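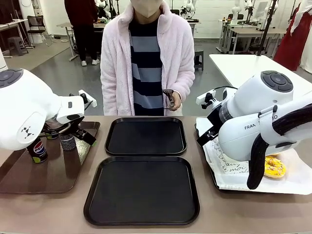

3장. 도입 계획 및 예산 편성

3.1 적용 범위
본 장은 Lillen 양팔 작업대 구성을 신규로 구매하거나 기존 단일 암 구성에서 증설하려는 부서를 대상으로 하며, 견적 요청 전에 확정해야 할 항목을 규정한다. 예산은 암 본체의 가격에서 출발하지 않고 작업대 위에서 다룰 물품과 그 배치에서 출발한다. 긴 상판 중앙에 검은색 플라스틱 트레이 두 개를 앞뒤로 놓고 양쪽에서 암이 하나씩 들어오는 배치라면, 왼쪽 그리퍼가 집는 캔과 오른쪽 트레이의 종이 위에 놓인 글레이즈드 도넛을 같은 품목군으로 묶을 수 없다. 캔은 단단한 원통이고 도넛은 눌리면 형태가 변하는 물품이므로 핑거, 파지력 설정, 소모품 항목을 각각 따로 산정한다. 암의 조립과 배선은 4장, 소프트웨어 설치는 5장을 참조한다.

3.2 사전 준비 자료
견적 요청서를 작성하기 전에 다음 자료를 준비한다.
- 취급 물품 목록(품명, 최대 폭, 최대 중량, 표면 상태)
- 설치 공간 평면도(출입문, 기둥, 콘센트, 통신 포트 위치 표기)
- 전원 계통도 사본
- 작업 순서도 또는 이에 준하는 메모
- 예산 승인 한도와 집행 기한

물품 목록의 중량은 내용물이 가득 찬 상태를 기준으로 기재한다. 빈 용기로 시험한 값은 견적 근거로 인정되지 않는다.

3.3 구성 산정 절차
1. 취급 물품을 강체, 변형체, 포장재의 세 군으로 나눈다. 두 군에 걸치는 물품은 더 까다로운 쪽에 넣는다.
2. 각 군에서 폭이 가장 넓은 물품을 골라 그리퍼의 유효 개폐 폭과 비교한다. 여유가 없으면 핑거 교체형을 선택하고 견적서의 "옵션 B" 란에 표시한다.
3. 트레이의 종류와 수량을 정한다. 공급용과 적재용은 별도 품목으로 기재한다. 테두리가 높은 트레이를 쓸 경우 그리퍼가 하강할 때 테두리와 간섭하지 않는지 도면에서 확인한다.
4. 상판 치수를 정한다. 표준 상판의 깊이는 700 mm이다. 트레이를 앞뒤 두 줄로 놓을 때에는 트레이 깊이의 합에 테두리 사이 간격을 더한 값이 이 치수를 넘지 않아야 한다.
5. 양쪽 암의 도달 범위를 평면도에 원호로 그린다. 두 원호가 겹치는 구역을 공용 구역으로 지정하고, 중앙 트레이는 이 구역 안에 둔다.
6. 공용 구역에 두 암이 동시에 진입하는 작업이 있는지 작업 순서도에서 확인한다. 해당하는 작업이 있으면 충돌 감시 라이선스를 견적에 포함한다.
7. 암 후방의 케이블 경로를 표시한다. 케이블 가드는 암마다 한 세트씩 계상한다.
8. 작업자의 위치를 표시한다. 작업대 뒤편에 사람이 서는 배치는 비상정지 스위치를 앞뒤 양쪽에 설치해야 하므로 스위치를 한 개 추가한다.
9. 작성한 표를 설비 담당자와 안전 담당자에게 회람하고 서명을 받는다.

참고: 5번 항목의 원호는 그리퍼 끝단이 아닌 손목 플랜지를 기준으로 그린다. Ivorham이 배포하는 도면 양식에는 플랜지 기준 원호가 미리 들어 있다.

주의: 한 작업대에 암 두 대를 놓는 구성에서 암의 중심 간 거리를 줄여 상판 비용을 절감하지 말 것. 공용 구역이 넓어지는 만큼 대기 시간이 늘어나며, 6번 항목의 라이선스가 필수가 된다.

3.4 공간 및 전원
1. 작업대 뒤편에 통로를 확보한다. 통로에는 의자, 스툴, 공구 카트를 상시 배치하지 않는 것으로 계획한다.
2. 상판 가장자리와 인접 작업대 사이에 300 mm 이상의 간격을 둔다. 이 간격은 케이블 점검용이며 사람의 통행로로 계산하지 않는다.
3. 모니터와 제어기를 올릴 보조 테이블을 별도로 배치한다. 암이 놓인 상판에 모니터를 함께 올리는 구성은 지원하지 않는다.
4. 작업대가 여러 대인 실에서는 작업대마다 독립 차단기를 배정한다. 증설 계획이 있으면 차단기 자리도 이번 공사에 포함한다.
5. 전원 공사비는 설비 예산이 아닌 시설 예산으로 처리되는 경우가 많다. 귀속 계정을 견적 요청 전에 확인한다.

주의: 바닥 하중 확인서가 없는 실에는 납품 일정이 배정되지 않는다.

3.5 예산 항목 편성
예산표는 아래 순서로 작성한다. 금액 단위는 만 원이며 부가가치세를 제외한다.

가. 본체: 암, 제어기, 베이스 플레이트
나. 말단 장치: 그리퍼, 핑거, 장착 브래킷
다. 작업대: 상판, 프레임, 트레이
라. 안전: 비상정지 스위치, 표시등, 바닥 표시
마. 설치: 운반, 조립, 교정, 인수 시험
바. 교육: 운전자 과정, 관리자 과정
사. 소모품 및 예비품
아. 예비비

"다" 항목의 표준 작업대 세트 단가는 430이다. 트레이는 이 단가에 포함되지 않는다. "사" 항목은 운영 첫해분을 본체와 같은 요청서에 올린다. 따로 올린 소모품은 다음 회계연도로 이월되는 일이 있으며, Stamstead 사업장에서는 이 때문에 핑거 패드 없이 인수 시험 일정을 잡았다가 전체 일정을 다시 편성하였다.

식품을 시험 물품으로 쓰는 부서는 트레이 깔개용 종이, 세척제, 폐기 비용을 "사"에 기재한다. 음료 캔처럼 반복 사용하는 물품은 찌그러진 개체를 교체할 수량까지 산정한다. 도넛, 빵, 과일은 재사용 수량으로 계산하지 않는다.

참고: 시험용 식품을 섭취용과 같은 구매 건으로 처리하지 않는다. Sutherland 사업장의 회계 지침에서는 시험용 식품을 재료비로 분류한다. 다른 사업장은 자체 지침을 확인한다.

3.6 견적 비교
1. 동일한 물품 목록과 평면도를 모든 공급사에 보낸다.
2. 회신된 견적서를 3.5의 항목 순서로 다시 배열한다. "일식"으로 묶인 금액은 세부 내역을 요구한다.
3. 그리퍼 가격에 핑거가 포함되는지 확인한다.
4. 교정 비용이 암 한 대 기준인지 작업대 기준인지 확인한다. 양팔 구성에서는 암 간 상대 교정이 추가되며, 견적에서 가장 자주 빠지는 항목이다.
5. 보증 개시일을 확인한다. 납품일과 인수 시험 완료일 중 후자를 요구한다.
6. 단종 예정 부품의 유무를 서면으로 받는다.

주의: 중고 암과 신품 암을 한 작업대에 섞는 구성은 제어기 버전이 같은 경우에 한해 검토한다. 버전이 다르면 상대 교정 결과를 보증하지 않는다.

3.7 일정
발주 확정부터 인수 시험까지의 표준 기간은 22주이다. 전원 공사는 본체 납품 전에 완료되어야 한다. 8월에는 설치 인력 배정이 제한되므로 이 달에 조립이 걸리는 일정은 앞뒤로 조정한다. 토요일 반입은 건물 관리 부서의 별도 승인을 받아야 하며, 승강기 사용료를 "마" 항목에 더한다.

3.8 제출 및 문의
완성된 예산표, 평면도, 물품 목록을 한 묶음으로 제출한다. 구성 검토는 Kittipong Bunnag, 예산 항목과 계정 귀속은 Morenike Tamuno, 안전 관련 서명은 Flora Semple이 담당한다. 서명이 누락된 서류는 접수되지 않으며, 반려된 서류는 개정 번호를 올려 다시 제출한다.

다음 절: 3.9 증설 시 기존 작업대의 재사용 기준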